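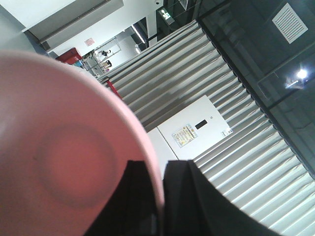 Kitchen > Small Appliances > Breakfast Makers > Reader Reviews

Wendard 2-in-1 breakfast maker, the mint green one

Okay, so I held out on one of these for two years because I already own a perfectly good skillet and a toaster, and my counter in Mikville is the size of a cutting board. Then Jamila Siddiqui made me a grilled cheese on hers in November and I went home and ordered one that night (79 dollars, with a coupon I had to dig for). I've been using it most mornings and I have opinions!

First, the color. It's a soft, pale mint and it looks so sweet on a white table. The finish is matte, so it doesn't show fingerprints much, but it does pick up dark scuffs on the lid. Mine came up with a damp cloth and some baking soda, mostly. If you like your appliances spotless you may want the gray.

The sandwich side is why I bought it, and it's the part I'd buy again. Two slices, cheese, a smear of mustard on the outside (trust me), lid down, go start the coffee. Mine like to get very brown, and the cord is short enough that I had to move the whole setup closer to the outlet, so plan your spot before you unpack everything.
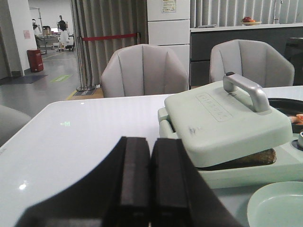 Dark brown and peeking out from under the lid. The metal handle goes right over the top.

Now the plates. There are two square ones, so you can do a pair of sandwiches if you've got company, or one sandwich and a hash brown if it's just you and nobody's judging. The bottoms have a little arrow pattern pressed into them, which leaves cute marks on waffle batter and collects crumbs like you wouldn't believe. I go over it with an old soft toothbrush once it's cooled off. Regular store bread fits, but be careful how you lay it down! If it goes in crooked the crust hangs over the side and you get one squashed corner.

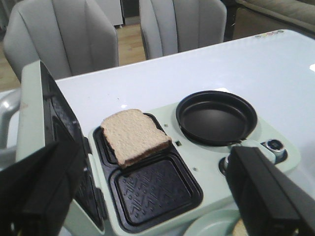 One slice of plain white, a bit askew, and the small frying pan next door.

The pan is smaller than I pictured. One egg, great. Two eggs, they become one egg. My neighbor Asanka does his bacon cut in half and says that's the only way, and I've come around to it. The nonstick is really good so far, an egg slides right out with hardly any butter.

I keep a pink plastic bowl next to it for whatever's going in the pan next, or for shells and scraps. It's from a Daltum set I've had forever and weighs nothing. Not part of the kit, before anyone asks, but the pink and green together make me happy at 7 a.m.
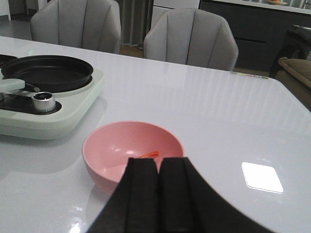
Pan, silver knob, pink bowl. My favorite color combination at the moment.

The knob has ridges, so it's easy to turn with buttery hands, and I like a real knob better than a touch button any day. I do wish the manual said more about heat. I start low and creep up.

Would I pay full price? Probably not. On sale, yes, and I'd get the mint again.

118 comments | 195 shares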